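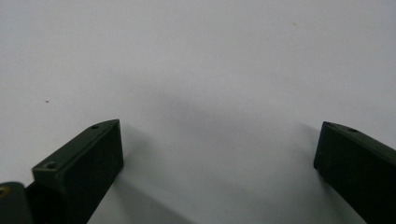 Siroraは、手持ちグリッパで集めた操作データから手先の軌跡を復元する際に、模様のない面の近くで起きる位置推定の破綻を補う手法です。通常の視覚慣性オドメトリは画像の特徴点を追跡して動きを求めますが、無地の白い面が視野の大半を占めると、追跡に使える点がほとんど残りません。小さな斑点が二つあるだけの面では、そのどちらかを見失った時点で並進の推定が流れ始めます。一方、開いた指の間の面に広がる柔らかい影には、下側が濃く上に向かって薄れるという明るさの勾配があり、Siroraはこの勾配を面までの距離の手がかりとして使います。本ページでは、論文と公開コードについて寄せられた質問に回答します。

最終更新：2023年11月13日

手法について

Siroraは既存のSLAMを置き換えるものですか。
置き換えません。前段には一般的な視覚慣性オドメトリをそのまま使い、追跡中の特徴点が不足した区間だけにSiroraの距離推定を加えます。特徴点が十分にある区間では、出力は前段の結果と同じです。切り替えの境目で軌跡が跳ねないように、区間の前後を含めて姿勢グラフをまとめて最適化しています。

影からどうやって距離を求めるのですか。
グリッパの指はカメラに対して決まった位置にあり、開き幅も記録されています。面に近づくと影の境界は鋭くなり、離れるとぼやけます。指の間の領域を切り出し、境界のぼけ幅と濃さの分布を小さな回帰ネットワークに入力して、指先から面までの距離とその不確かさを出力します。不確かさが大きいフレームは、最適化の際の重みが自動的に下がります。

照明の位置を事前に測る必要はありますか。
測る必要はありません。収録の最初に、無地の面に向かってグリッパをゆっくり近づけ、軽く触れてから離す動作を入れてください。接触の瞬間を慣性センサの信号から検出し、そこを距離ゼロとしてその場の照明に合わせた補正を行います。途中で照明を変えた場合は、同じ動作をもう一度入れてください。

面に平行な方向の動きも分かりますか。
影だけでは分かりません。影は手と一緒に動くため、無地の面に沿って横に滑らせても見え方がほとんど変わらないからです。この方向は慣性センサの積分と、前後の区間で得られた姿勢による拘束に頼っています。無地の面の上を長く横移動する収録では、現在も誤差が残ります。

斑点や汚れは特徴点として使わないのですか。
使える間は前段が使います。ただし、レンズ側の汚れは手を動かしても画像上の同じ位置に留まるので、面の上の点と混同すると「動いていない」という誤った拘束になります。コードには、慣性センサが動きを示しているのに画像上で静止している点を除外する処理が入っています。初期設定で有効です。

実験と結果について

評価にはどのデータを使いましたか。
Maengという自作のデータセットを使いました。2000件を超える実演からなり、作業は6種類です。皿を棚に立てる、引き出しを閉める、布を畳む、箱にふたをする、壁のスイッチを押す、机を拭く、という内容で、いずれも無地の面に近づく区間を含みます。正解の軌跡は天井に取り付けた光学式のモーションキャプチャで記録しました。収録はHillthorpeの実験室で行い、設計と指揮はNecati AkyolとFiorella Paganoが担当しました。

どの程度改善しましたか。
無地の面に近づく区間に限ると、面に垂直な方向の位置誤差は前段のみの場合に比べて23パーセント小さくなりました。面に平行な方向では、統計的に意味のある差は出ていません。作業別では、壁のスイッチと箱のふたで改善が大きく、布を畳む作業では差がほとんどありません。布にはしわがあり、前段だけでも追跡が続くためです。

復元した軌跡で学習した方策の成功率も上がりますか。
スイッチを押す作業では上がりました。前段のみの軌跡で学習した方策は、面の手前で止まる失敗が目立ちましたが、Siroraを通した軌跡ではその失敗が減っています。机を拭く作業では横方向の誤差が支配的で、成功率は変わりませんでした。残りの作業は方策の学習まで行っておらず、論文にも結果を載せていません。

比較対象はどのように選びましたか。
Siroraを除いた前段のみの構成と、単眼深度推定の結果をそのまま距離として与える構成の2つです。単眼深度推定は無地の面でもそれらしい値を返しますが、フレームごとに尺度が揺れるため、最適化に入れると軌跡が波打つ場合がありました。尺度を区間ごとに合わせ直すと改善するものの、合わせる基準となる特徴点がその区間にないという問題が残ります。

機材と使い方について

指の色や形が違うグリッパでも使えますか。
使えますが、指の領域を指定するマスクの作り直しが必要です。公開しているモデルは、Wosterの手持ちグリッパに付く、上面を斜めに落とした暗い緑色の樹脂の指で学習しました。指は明るさの計算から除外するため、色そのものは結果に大きく影響しません。形が変わると影の形も変わるので、指を設計し直したときは回帰ネットワークの追加学習を勧めます。

指の表面の反射は問題になりますか。
艶消しに近い仕上げであれば問題になりません。光沢の強い指では反射光が面に映り、影の中に明るい筋ができることがあります。Guido Grecoが試した範囲では、表面を細かいやすりで荒らすだけで十分でした。

カメラの自動露出は切るべきですか。
切ってください。白い面が視野を占めると自動露出が働いて画面全体が暗くなり、影の濃さがフレーム間で比較できなくなります。露出とホワイトバランスは、作業場所の最も明るい面で白飛びしない値に固定します。すでに自動露出で収録したデータの場合は、露光時間とゲインが各フレームに記録されていれば変換スクリプトで補正できます。記録がないデータには対応していません。

物をつかんでいる間も動作しますか。
原則として動作しません。つかんだ物が指の間を塞ぐと、影の領域が読めなくなります。コードは指の間に物があるかどうかを判定し、ある場合はSiroraの項を外します。薄い紙のように見分けにくい物では判定を誤ることがあるため、該当する区間を手動で指定する設定も用意しています。

屋外で使えますか。
検証していません。直射日光では影の境界が室内とは大きく異なり、現在の回帰ネットワークの学習範囲から外れます。曇天についても評価データがありません。

コードとデータについて

実時間で動かせますか。
公開版は収録後の処理を前提としています。距離の回帰だけであれば収録中にも計算できますが、最適化に区間の後ろ側の情報も使うため、軌跡の確定は区間が終わった後になります。

Maengのデータは公開されていますか。
画像、慣性センサの値、指の開き幅、復元後の軌跡を公開しています。光学式の正解軌跡は形式を整理中で、1月の公開を予定しています。研究目的の利用は無償です。再配布の条件は配布物に同梱した文書を確認してください。

不具合の報告先を教えてください。
コードに関するものはリポジトリの課題欄に、実行時の設定ファイルとログを添えて投稿してください。担当はSavvas Kourkoulasです。データの欠損や時刻のずれについてはCarol Pilkingtonが対応しますので、該当する実演の番号を書いてください。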